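Equipment Planning for a Laundry and Waste Handling Cell: Final Project Report

Submitted by Qusai Khoury
14 July 2025

1. Purpose

The project was set up to produce an equipment plan for the manipulation cell at the Iltcombe teaching lab. The cell currently shares its end effectors, spare parts and consumables with two other courses. From October it is expected to run on its own budget line. The plan therefore has to state which items must be bought, which can continue to be shared, and which purchases can wait until the second year.

The report covers end effectors, wrist cameras, hand covers, spares and test objects. Robot arms, floor space and network equipment are outside the scope. Labor is not costed.

2. Method

Three sources were used. The first was the parts log kept by the previous two project groups, which records every item drawn from the shared cabinet and the date it was returned or written off. The second was a set of quotations requested from Prilden and Patirex, both of which supply the lab already. The third was a series of handling trials, run to find out which features of the end effector are needed for the tasks the cell is meant to cover.

The trials used deformable objects only. Rigid objects were excluded after an early review of the log showed that a plain two-jaw gripper handles nearly all of them, and the lab owns enough of these. In total 166 grasps were attempted. Each was logged with the object, the hand configuration, the result and any fault that stopped the run.

3. Requirements from the trials

Garments and plastic bags made up the object set. They were chosen as two ends of a range: thick fabric folds over itself and hides the contact points, while thin film slides, crumples and reflects light into the wrist camera.
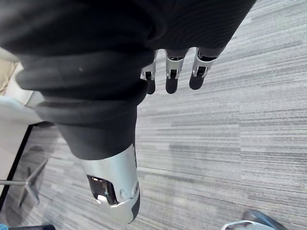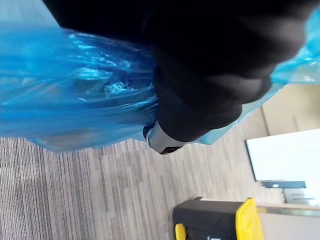 Four requirements were taken forward into the plan.

R1. The wrist camera must hold a usable exposure with dark material close to the lens and a bright wall behind it. The present camera sets exposure over the whole view and has no region weighting. Of the grasps marked as failed, the largest group was attributed to the vision system losing the edge of the object. Replacing the camera is cheaper than rewriting the segmentation step.

R2. Fingertip pads must be replaceable without removing the hand from the arm. On the current hand a pad change takes the cell out of service for most of a lab session. The log shows pads as the most frequently drawn part in both years.

R3. Open joints and recesses in the hand must be protected from loose fiber and film. A washable cover is acceptable if it leaves the fingertips free. A full glove was tried and rejected on grip.

R4. Test objects must be treated as consumables. Bags tear and stretch, and results from a used bag are not comparable with results from a new one. Garments last longer but should be replaced once per term.

4. Options considered

Option A: keep the shared hand and buy spares only. This covers R2 in part and R4 in full. It leaves the camera as it is and does nothing about scheduling, which was the most common complaint from the other courses.

Option B: buy a second multi-finger hand of the same type from Prilden, with one camera and a set of covers. This meets all four requirements if the newer pad mount is specified at the time of order. The older mount is still listed and is the default on the quotation form, so the order text has to name the version.

Option C: buy the Vītola hand through Patirex. The pad mount is better and the joints are closed. The wrist flange does not match the lab's arms, and the adapter adds enough length that the existing camera bracket would have to be redesigned. The lead time is also longer than the period left before October.

Option B is recommended. Option C should be looked at again when the arms are replaced.

5. Budget

Prices for the hand and its controller are held in a separate sheet at the suppliers' request and are not reproduced. The recurring and minor items are as follows, in dollars, before tax.

Wrist camera with region exposure control, one unit: 473
Fingertip pads, one year's supply: 278
Washable hand covers, one pack: 122
Bags and garments for testing: to be met from the existing course allowance

The priced lines come to 873. Shipping is free from Prilden above its minimum order, which the hand alone exceeds. The covers are quoted by Patirex and should be added to the lab's next regular order with that firm, as a separate shipment would cost more than the covers themselves.

A contingency was discussed and left out. Department rules allow unspent contingency to be withdrawn at the end of the term, and the supervisor preferred to list a second pack of covers as an optional line.

6. Schedule

The hand and the camera should be ordered together. The camera bracket can be made in the student workshop from the drawings in Appendix B, but the drawings assume the standard cable exit, and this needs to be checked against the delivered unit before any material is cut. Pads can be ordered later. Acceptance testing should repeat the garment and bag trials with the same logging sheet so that the two sets of results can be compared directly.

If the order is not placed before the summer closure, the cell will start the October term on the shared hand. In that case the pads should be bought at once, and the booking calendar needs to be agreed with the other two courses before teaching begins.

7. Limitations

The trials were run on one hand in one room, with lighting that was not controlled. Failure causes were assigned by the operator at the time of the fault, and a second reading of the log changed several of them. The pad estimate assumes that usage stays at last year's level. A dedicated cell will probably run for more hours than a shared one, so the pad line should be reviewed after the first term.

Appendix A: trial log and coding sheet
Appendix B: camera bracket drawings
Appendix C: supplier quotations (restricted)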